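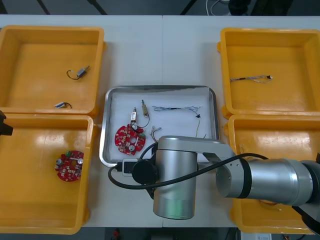
Mending a thing is easy enough, a woman in the queue at Kirkard market told me, it's finding the bit that takes the whole month. She had a hand mixer in a carrier bag. The motor hummed and the beaters stayed still, and she had been told at three different counters that the part was no longer kept.

I heard the same complaint all over town in August. People in Kirkard are willing to pay for repairs. They will wait, too, within reason. What wears them down is the search for a switch, a drive belt or a two-inch length of the right cable, made by a firm that has changed hands or changed its mind.

Kirkard used to have its own supply. Mindell, the electrical wholesaler on the canal side, kept a trade counter where you could hand over a dead part and be given a live one. The drawers went up to the ceiling. When the counter closed 17 years ago the stock was sold by weight, and the building is now flats. The nearest counter of that sort is at Vonerance, an hour on the bus, and it shuts at four in the afternoon.

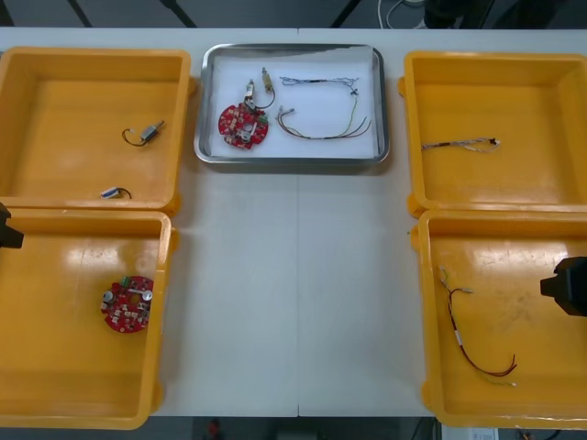
Small parts: a round red circuit board on a paper-lined tray.

Since then most repairers have built up their own stores, chiefly by taking apart things that were past saving. A scrapped vacuum cleaner gives a motor, a flex, a couple of switches and a handful of screws. A bread maker gives a heating element and a paddle drive. The cost is in the time. It can take an afternoon to strip a machine properly, and the useful parts may sit on a shelf for years before anyone asks for them.

The bigger difficulty is knowing what you have. A motor with no label is close to worthless unless somebody measures the shaft and writes down the voltage. One repairer on Chu Street showed me a card index, started in pencil and carried on in biro, with almost 700 entries. Each card has the maker, the model it came out of, and a line for faults. Some are blank apart from a question mark. Beside the till was a shoebox of parts waiting for a card, and it was full.

Prices are a sore point. A new control board for a washing machine can cost more than half the price of a new machine, and then there is the fitting. Shops have to quote before they open the casing, and customers reasonably want a firm figure. Several repairers said they now charge a small sum just to look, which comes off the bill if the work goes ahead. It has put some people off. It has also cut down the number of toasters left behind and never collected.
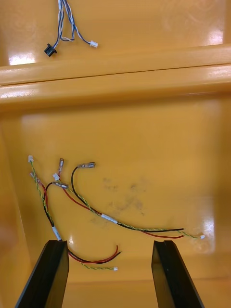 Ruth Penhallow

Wiring is where old appliances most often fail, and it is the part owners notice least. A cable that bends at the same point every day will break inside its sleeve long before the outside shows it. Irons and hairdryers are the usual cases. The repair is to cut back past the break and make a fresh joint, and a good one will outlast the rest of the appliance.

Connectors are more awkward. Manufacturers like them for quick assembly, and there are hundreds of patterns, many nearly alike. A plug that looks right can be half a millimetre too wide. Repairers tend to save the plug and its socket together, with a few inches of wire on each, so that the pair can be put into another machine as it stands.

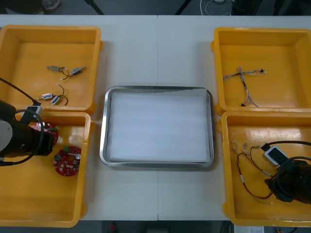
Good storage saves more money than any tool, and every repairer I spoke to had learned it the slow way. Mixed tins are the enemy. Things that do the same job should live together, in something open enough to see into from where you sit. Small motors with their lead wires on are a fair test: four of them in a shallow yellow bin, as here, can be looked over at a glance, where the same four at the bottom of a biscuit tin would come out in a knot. A lined tray kept clear for the job in hand helps as well, as a dropped screw shows up against white paper.

None of this brings back the trade counter. There has been talk of a shared store for the Kirkard shops, with one list that all of them could search, and a room above the old Chu Street bakery has been mentioned. The rent is the sticking point, along with the question of who would do the labelling.

The woman with the hand mixer got her part in the end. It was a plastic gear, taken from a mixer of another make, and it needed a little filing to fit. The gear was two pounds and the labour was nine, and she has asked the shop to keep an eye out for a second one.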